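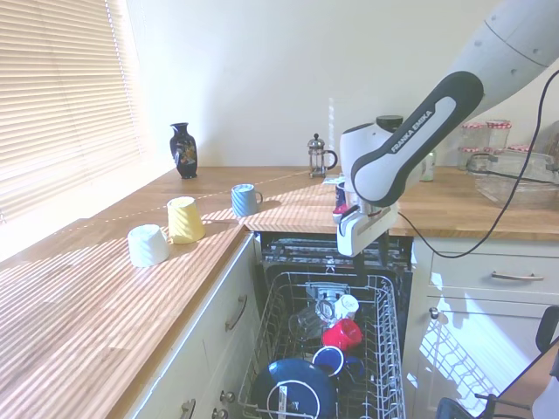 Kitchen corner, Pisharody house. The family moved in during June and asked for a working corner where coffee, dishes and dry storage would all be within a step or two of each other. We kept the wooden countertop and put white blinds on the window, so the mugs get striped sun while they stand upside down on the wood. The French press stays out at the back because it is used every day, and the jars with the red-and-white checked lids are stacked by the wall – flour in one, rice in another, according to Nandini Kotian.

The dishwasher went in under the corner. It opens toward the room, and with the lower rack pulled out you can unload straight onto the counter above. Plates go in the cupboard, mugs stay near the window.

The navy vase with the flower panel came from the old apartment and was the starting point for the colors.

Layout: Tala Srour
Counter refinishing: Sudheer Thampi, Workent
Time on site: 6 days

More kitchens from the same street will be added to this page as they are finished.

Last updated Jun 28, 2026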